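Hendholm swimmers finish second at the Plirkance relays

The Hendholm girls swim team came away from the Plirkance Relays on Thursday with second place out of 16 teams, its best finish at the meet since the new pool opened. Hendholm scored 154 points. The host school took the title for the third year in a row, and Aerts was third after leading through the first four events.

The relays are an odd meet on the calendar. There are no individual races, and several of the events are not swum anywhere else during the season. Coaches use it to see who can handle a second or third swim in one evening and to try girls in spots they have not raced before. Points from the meet do not count toward the conference standings.

Hendholm started slowly. The 200 medley relay placed sixth after a long exchange between the breaststroke and butterfly legs, and the 400 individual medley relay was disqualified for an early takeoff. That left the team in ninth place with two events scored and no room for another mistake.

The turn came in the 600 crescendo relay, in which the legs get longer as the race goes on. Hendholm was fourth at the last exchange and passed two teams in the first 60 yards of the anchor leg. It then held on for second, less than a second ahead of Aerts. The butterfly relay followed with a third, and the backstroke relay won its heat and placed second overall.
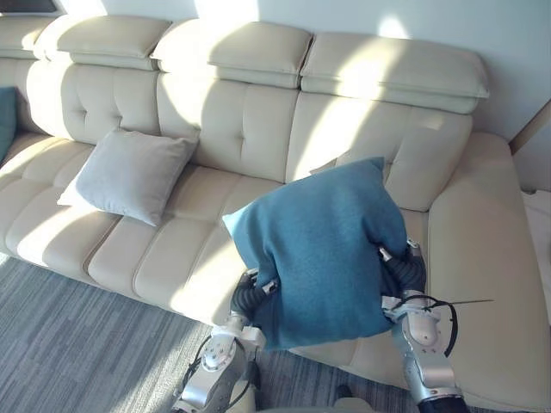
3 min read

Diving was held at the far end of the pool during the break, with two divers from each school and their scores added together. Hendholm sent out a senior and a freshman who had never competed on the one-meter board before this month. They placed fourth, which moved the team from fifth to third with three relays left.

The breaststroke relay was the only win of the night for Hendholm. All four girls on it swam for the team last season, and two of them had already been in the water for the crescendo relay. They led from the second leg on and finished a body length ahead of Plirkance. The time was faster than the one that won the event last year.

Going into the last race, the 400 freestyle relay, Hendholm and Aerts were tied for second. Plirkance was out of reach by then. Aerts had the faster seed and the lead at the halfway point, but Hendholm pulled even on the third leg and touched first of the two. A team from Vomerov won the race from an outside lane, so Hendholm was second and Aerts third, and the final standings stayed that way.

The junior varsity swam a shorter program earlier in the afternoon. Hendholm entered five of the six events and had top-five finishes in two of them, the mixed-stroke relay and the 200 freestyle relay. Three junior varsity swimmers were moved up for the varsity meet after a late change to the lineup.

The team is back at home next week for a dual meet against Vomerov. Warm-ups start at 5:15 p.m. and the first race is at 6. Vomerov has most of its sprinters back and won last year's meeting between the two teams on the final relay. Doors on the parking lot side will be open – the main entrance is closed until the tile work is finished.

Admission is free for students with a school ID. Parents who have signed up to time should check in at the desk before warm-ups end. There are still two lanes without a second timer, and anyone who can help may add a name to the sheet by the pool office.

Team sweatshirts ordered in August are in and can be picked up after practice. Entry forms for the winter club season are due at the end of the month.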